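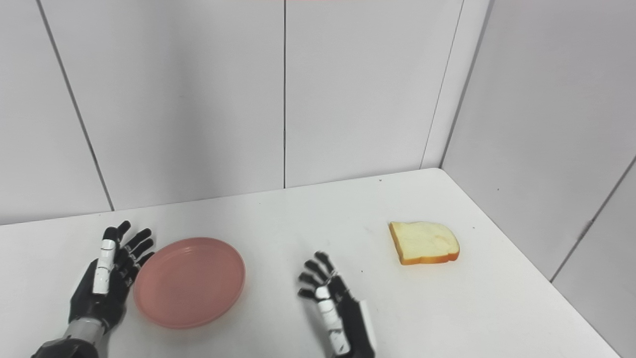 They should have told us in March, one tenant on the Drolerer side of the building wrote in to say, and not by taping a sheet of paper to the elevator door. That was the general feeling at last night's meeting over the water shutoffs, which ran well past 9 p.m. and ended with no firm date for anything.

The short version. Wutard, the company that manages the Lallico Court apartments, wants to replace the main risers in both towers. Those are the big vertical pipes that bring water up to every floor. All 215 units are affected. Water will be off in each stack of apartments for part of the day while the work is going on, kitchens and bathrooms both, and some kitchen walls will have to be opened up.

Residents got the notice last week. Many say they never saw it.

The pipes are original to the building. Wutard says it has patched leaks on the lower floors twice since the fall, and that the second one got into the electrical room and took out the hallway lights on 2 floors. The company told the meeting that more patching would be throwing money away. Few in the room argued with that part.

What they argued about was the bill. The plan as handed out puts a charge of $3,872 on each unit that is privately owned, payable in two parts, the first one before any work starts. Owners who rent their places out would pay the same. Tenants would pay nothing directly, although several asked if rents will go up to cover it and did not get a straight answer. Wutard said that is between the tenant and the owner.

There is a hardship option. Owners who apply can spread the payments over a longer period, with a $500 deposit up front. The form is at the front office and is supposed to be on the building website too, but the link was not working when we tried it this morning. A person at the office said it would be fixed by lunch. It wasn't.

The contractor is Bednárik, a plumbing and heating outfit that did similar work on the senior apartments across the river. Its crew would start at the top of the east tower and work down, one stack at a time. Water off at 8 a.m., back on by 5 p.m. That is the plan, anyway. Residents with wells of patience may remember the window replacement, which was also going to go one stack at a time.

Some of the questions from the floor, and what was said back:

Can the toilets be flushed during the day? Once, from the tank. After that you need a bucket. Wutard will leave the lobby restroom open and unlocked, it is on a separate line.

Who fixes the walls after? Bednárik closes them up and primes them. Painting is on the owner. This did not go over well. One owner said she had just had her kitchen tiled and wanted to know who was going to match the tile, and was told to bring photos to the office before work starts on her stack.

What about people who work nights and sleep during the day? Earplugs, someone called out from the back. The company said it would try to keep the loud cutting to the hours between 10 a.m. and 3 p.m. but made no promise.

Does somebody need to be home? Yes, or leave a key. Keys would be signed in and out at the front desk. A number of people did not like that either and asked that a staff member stay in the apartment with the crew the whole time. Wutard said it doesn't have the staff for it but will look at it for residents who ask in writing.

Pets have to be shut in a room away from the kitchen and bath, or out of the unit. Cabinets under the sink need to be emptied the night before. Same for anything stored against the wall behind the stove. Freezers can stay plugged in — the power is not being touched.

The laundry rooms are a seperate headache. Both will be closed while the east tower is being done, and the one in the west tower will then reopen on short hours. The Drolerer Street laundromat is the nearest other choice and closes at 8. It has been asked if it would stay open later. No word back as of this afternoon.

A show of hands near the end went heavily in favor of asking for a delay on the first payment. It is not binding, and Wutard can go ahead without it, but the company said it would take the request back and answer within two weeks. Work won't start before that answer comes, it said. Asked whether that was a promise, the company said it was its intention.

There was also some back and forth about the boiler, which is a different project and was not on the agenda. It is old as well. No cost on that yet.

Several owners said afterward they want to see the other bids. Wutard said there were others and that Bednárik's was not the lowest, but it was the only one that included opening and closing the walls in the price. The bids will be availible to read at the front office during regular hours. No copies to take home, though you can take notes. Bring ID showing you own a unit.

Residents on the fourth floor of the west tower, where the worst of the leaks was, asked if they could go first. Wutard said the order was set by the contractor but it would pass that along. A temporary clamp is holding on that floor for now. If you see water on the hallway carpet near the trash room, call the emergency number and not the office — the office phone goes to voicemail after 5 and it is not checked till morning.

The next meeting is in the community room, same time, once the answer on the payment comes in. A notice will go up in both lobbies and under each door this time. Folks who want it by email need to sign the sheet at the desk, even if they have signed one before. The old list got lost.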